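课程资料 > 学生作业 > 中文项目报告 > 自然观察

校园花坛里的蝴蝶和蜜源植物：小组项目报告
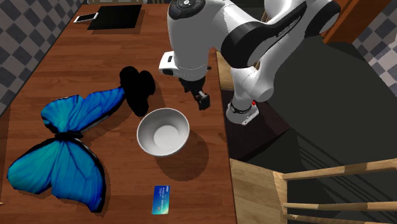
本页最后修改：2024年6月11日

作者：Rekha Kanaujia（执笔）、Akash Nautiyal、Madhu Pandey
指导老师：Deepak Dubey

分享 2 | 评论 7

一、为什么选这个题目

我们学校在Andorham的南边，教学楼后面有一块旧花坛。去年的时候，那里主要种草，只有边上有几株马缨丹。Madhu每天从那里走到食堂，她发现马缨丹开花的时候蝴蝶很多，草地上却差不多没有。我们在中文课上要做一个项目，用中文写报告，所以我们决定研究这个问题：蝴蝶喜欢来哪一种花，在什么时间来。

我们三个人都不是生物专业的学生。我学的是会计，Akash学的是土木工程。开始的时候我们连“蛱蝶”和“粉蝶”的“蛱”字和“粉”字都不会写，Dubey老师给了我们一张词汇表，帮助很大。

二、观察的地点和方法

花坛分成七块，每一块用绳子隔开。我们观察的植物是马缨丹、醉鱼草、马利筋、百日菊，还有一块种了柠檬。柠檬不是为了花蜜，是为了给凤蝶产卵。剩下的两块保留原来的草，用来比较。

观察从四月开始，每次四十五分钟，上午一次，下午一次。每次由两个人负责，一个人看，一个人写。我们的规则是：蝴蝶停在花上，并且伸出口器，才算一次“访花”。只是飞过去的不算，停在叶子上晒太阳的也不算。这个规则是Kiran Jaiswal同学建议的，他上学期做过蜜蜂的调查，他说如果不先定规则，两个人的记录就没有办法放在一起。

下雨的时候我们不观察。风太大的时候也停止，但是“风太大”这件事我们没有仪器，只能看树叶，所以这个标准不很准确。

三、结果

我们一共记录了276次访花。马缨丹最多，其次是醉鱼草。百日菊比我们想的要少，可能因为种得晚，开花的时间短。马利筋上来的主要是金斑蝶，它们也在叶子下面产卵，后来叶子被幼虫吃掉不少，看起来不太好看，园艺部的师傅问过我们要不要打药。我们请他不要打，他同意了。

柠檬那一块几乎没有访花的记录，但是我们找到了凤蝶的幼虫。小的时候它们像鸟粪，黑色和白色混在一起，Akash第一次看见时用树枝去拨，才知道是活的。长大以后变成绿色，在叶子中间很难找。

两块草地的记录很少。只有小灰蝶有时停在草里的小野花上。

关于时间，上午的访花比下午多。太阳刚照到花坛时，蝴蝶常常张开翅膀不动，过一会儿才开始吃花蜜。中午以后花坛的西边有教学楼的影子，蝴蝶就去东边。所以我们不能确定，上午比较多是因为时间，还是因为影子。写报告时我们讨论了很久，最后决定两个可能都写出来。

四、遇到的困难

第一个困难是认蝴蝶。粉蝶飞得快，翅膀合起来以后几种很像。我们用的图鉴是英文的，中文名字要再查一次，而且同一种蝴蝶在不同的书里中文名字有时不一样。例如有的书写“金斑蝶”，有的书写“桦斑蝶”。在本报告里我们都用前一个。认不出来的，我们只写到科，不写到种。

第二个困难是记录表。开始我们用纸写，有一次Madhu的本子忘在实验楼，第二天才找到。后来改用Akash做的电子表格，但是手机在太阳下面看不清楚。最后的办法是现场用纸，晚上再输入电脑，由另外一个人检查。

第三个困难是语言。量词对我们比较难，我第一稿写了“一条蝴蝶”，老师改成“一只蝴蝶”，可是幼虫又可以说“一条”。现在我们记住了。

五、讨论

从结果看，如果想让校园里蝴蝶多一些，只种蜜源植物是不够的，也应该种幼虫的食物。很多花园只考虑花的颜色，幼虫一出现就打药，这样蝴蝶只能从别的地方飞来。我们的柠檬树很小，幼虫吃得快，如果明年继续做，应该多种几棵，或者加上花椒。

还有，马缨丹虽然最受欢迎，但是它在很多地方是外来植物，长得太快，会占别的植物的位置。我们不建议在花坛以外的地方种它。醉鱼草也要在花谢以后剪掉花枝，不让种子到处飞。

我们的观察只有一个季节，也只有一个地点，所以结论不能用在所有的花园。另外，三个人的经验不一样，四月的记录可能比后面的差一些。

六、下一步的计划

Kiran下学期会加入我们小组。我们想先在花坛的西边换上能耐半阴的植物，再比较上午和下午的情况。草地的两块，我们希望一块不剪，一块照常剪，看小灰蝶有没有区别。记录表的空白格式放在班级的共享文件夹里，别的小组需要的话可以直接使用，使用前请把第一行的日期改掉。

七、感谢

感谢Deepak Dubey老师给我们改了两次稿子，也感谢园艺部的师傅每天给花坛浇水，并且没有给马利筋打药。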